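Search this site Search Go

News > Household > Storage

Rodham Community Center changes shoe storage at entrance

The Rodham Community Center in Prutodville will replace the floor mats at its main entrance with small plastic racks in October. Each rack has two tiers and is sized for indoor slippers and slides. The center plans to install 19 racks along the entrance wall.
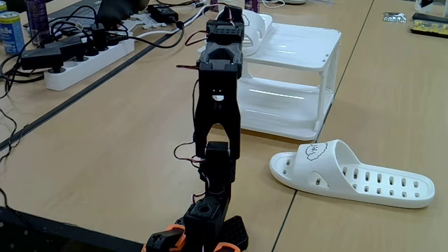
Perforated slides are to go on the upper shelf, where air can pass through the slats. Closed shoes go on the lower shelf. Each rack is rated for 6 pairs - 4 below and two above. Outdoor boots will stay on the existing trays by the door.

The racks are supplied by Kiani, a local housewares dealer, and cost roughly 135 dollars in total. Visitors are asked to keep the walkway clear while the racks are being put in. Slippers left overnight will be moved to the front desk, which closes at 9 p.m. The old mats will go to the center's workshop on Prolitz Street.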